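The second arm, and what it's doing to my spreadsheet

Last updated: December

So I've finally sat down with a cup of tea and the budget for the bench setup, and I'm going to write it all out here because several of you asked and because I think better when I'm typing. Fair warning, this one is mostly about money (and a bit about bolts).

The original plan was one arm. One! I'd put it down on the sheet, coloured the cell green and felt very grown up about it. Then Mariama Eshun looked over my shoulder and asked how I was planning to hold anything still while the one arm did something to it, and I said "a vice?" in a very small voice. She was right, of course. By the end of that week the line said 2 arms and the green cell had gone a nasty shade of orange.

What I hadn't budgeted for was everything that hangs off an arm. I'd priced the big stuff and then left a single row called "bits". Please don't have a row called "bits". Mine now covers cables, clamps, spare fingers, the cloth, the lights, the little gears and rods we practise with, and a power supply I'm still cross about.

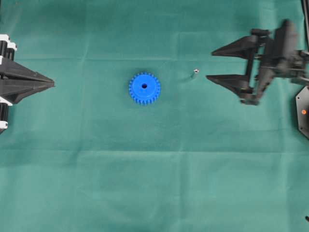

Left closed, right open, one blue gear to share.

The cloth was the cheapest thing on the whole list and I dithered over it longer than anything else. Keith Sheehan wanted plain grey, I wanted something the parts would show up on, and we went with the green. It does crease when you store it folded, and I keep meaning to iron it. I've put down a second one for next year, because cloths get grubby and I don't fancy doing the washing in the middle of a job.

Spare fingers are where I'd tell you to spend. We print ours, so the plastic itself hardly touches the budget, but printer time does, and so does my time standing beside the printer muttering at it. I've allowed for 16 fingers over the year. Bảo Quan reckons that's far too many and I reckon Bảo hasn't seen me drive one of these things into a bench.

Then there are the grippers themselves. I got a quote from Flometti for ready-made ones, and another from a smaller outfit called Kwofie, who were lovely on the phone and took ages to send the paperwork. Flometti were dearer, but they include a service visit. Kwofie don't, though they'll sell you every single part on its own, right down to the screws, and after the year we've had that's starting to look like the better deal. Žydrūnas Lepik is firmly in the Kwofie camp. I'm leaning that way too, but I want to see what shipping does to the total before I commit.
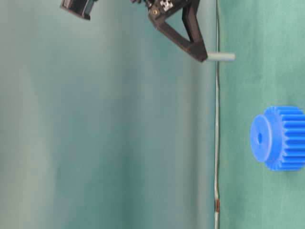 Words and pictures by Yao-tsung Yuen

Right, where was I? Parts for practising on. I always thought these would be free, near enough, because you just pinch them from a drawer. But if you're going to try the same job over and over you want the same gear and the same peg every time, and you want spares for when they roll under the cupboard (they will roll under the cupboard). A pack of 128 plain rods came to far less than I'd feared, so I've ticked that off and moved on. Gears are dearer, and I've settled for a handful in one colour. I did briefly think about ordering every colour in the catalogue, and then I remembered this is supposed to be work.

I also had a good long look at fixtures, the sort that hold a part square while you fiddle with it. Plorisness make a beautiful one. It's $300, and that's before tax, and I went back to the page so many times that it started following me around the internet. For now I've left it off. A second arm can do a fair bit of the holding, and that was Mariama's whole point in the first place.
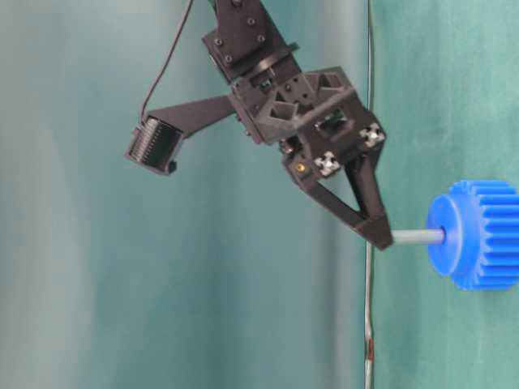 Cameras are the row I've rewritten most. My first draft had a single one up on a stand, and I'd have told anybody who'd listen that it was plenty. But so much of this work is small and close, and an arm is very good at getting in its own way. The little boxy camera out on the side of the gripper, angled in towards the fingertip, is the sort I'm now pricing for both arms, along with a decent length of cable for each. Leave slack in that cable, and buy it longer than you think. I've got the stand camera staying on the list as well, and a box of bolts in the size that bracket takes, having once lost an entire afternoon to the wrong ones.

That leaves the Zastis software licence, which renews in the new year and which I'd cheerfully forgotten about until the email turned up. It's going in its own row, in bold, where I can't miss it. If the Kwofie shipping comes back sensible I'll place the order before the break, and if it doesn't I'll be ringing Flometti to ask very nicely about a discount. Either way I still need to work out where the spare cloth is going to live.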